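Getting Crumbs and Dust Out of Upholstery

Vacuum padded seats before you put any liquid on them. Dust turns to mud once it gets damp, and then it sits in the weave. Use the brush head and go slowly along the seams – most of the grit is there.

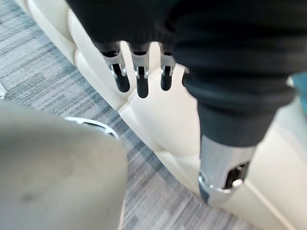

Cream padding by a gray striped carpet

For marks, mix a few drops of dish soap into a bowl of cool water and use only the foam. Dab from the outside in. Blot with a dry white towel, wait 10 minutes and repeat if needed.

Check the care tag first. An S on it means no water at all. Do the carpet last.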